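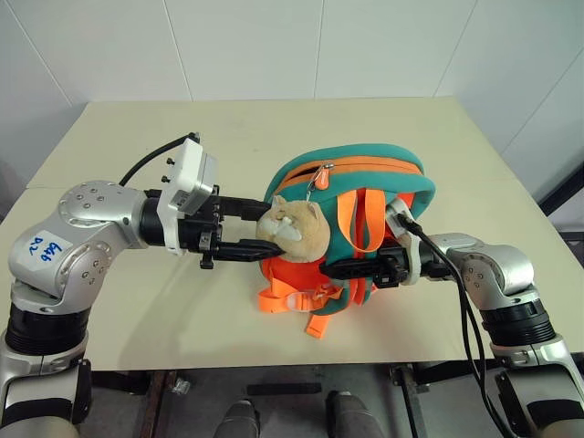 Section 4: Packing and Looking After the Backpack

You have the bag, you have a table, and you have presumably read Section 3, which dealt with getting the tags off. This section covers straps, zipper, packing and cleaning. Allow a few minutes for the first go. After that it takes less time than finding the other shoe.

4.1 Before you start

Use a flat, plain surface. A kitchen table is fine once breakfast has been removed from it. Lay the bag on its back with the cat facing up and the orange straps underneath, and let the strap ends spill out where you can get at them.

Note: The cat's eyes are meant to look like that. It is asleep. Our help desk has been asked.

4.2 Setting the straps

1. Pull both shoulder straps out from under the bag and get rid of any twists.
2. Find the white buckle and make sure the webbing lies flat where it goes through.
3. Put the bag on the child. You may need to negotiate.
4. Shorten the straps until the bag sits high between the shoulders and the top edge comes no higher than the neck.
5. Slide one flat hand between strap and shoulder. If it won't go in, let the strap out a little. If your whole forearm goes in, take some up.
6. Tuck away the loose ends.

Caution: Trailing strap ends catch on slides, bus seats and other children. Don't skip step 6.

4.3 Opening and closing

1. Hold the bag steady by the body with one hand.
2. Take the orange zipper pull in the other and draw it along the curve of the top edge, slowly at the bends.
3. To close, bring it back the same way. If it sticks, back up and look for a sleeve. It is nearly always a sleeve.

Caution: Don't use the cat as a handle. It will look like the obvious thing to grab, and it is attached well enough for daily affection, but it is not there to take the weight of a full bag. Lift by the orange handles, both together.

4.4 Packing

1. Start with flat things - a folder, a thin book - against the side that will rest on the child's back.
2. Add the lunch box, upright.
3. Stuff spare clothes into the gaps. Socks fit anywhere.
4. Put the water bottle in last, lid up, after checking that the lid is closed. Check it again.
5. Close the zipper without kneeling on the bag.

Note: Samah Kabbaj, who tests the Hadside range on her own household, suggests opening the bag every evening at 6. Bananas are easier to deal with on the first day.

4.5 Cleaning

Body: Wipe the teal panels with a damp cloth and a little mild soap. For anything sticky, lay the cloth on the spot for 3 minutes and then wipe. The orange trim shows ink more than we would like.

Cat: Dab the face with a barely damp cloth, going easy on the white muzzle, which is where the yogurt goes. Press out the water with a dry towel and leave it to air dry.

Straps: Scrub with an old toothbrush, rinse, and hang straight so they don't dry in a curl.

Caution: No washing machine, no tumble dryer, no bleach. The cat will come out awake.

4.6 Storage

1. Empty the bag completely, including crumbs, gravel and any leaves described to you as important.
2. Leave the zipper open overnight.
3. Fold the straps under and put the bag on a shelf with nothing on top of the cat. A flattened face can usually be coaxed back with some gentle squeezing at the cheeks.

For name labels and how to keep them on, go to Section 5.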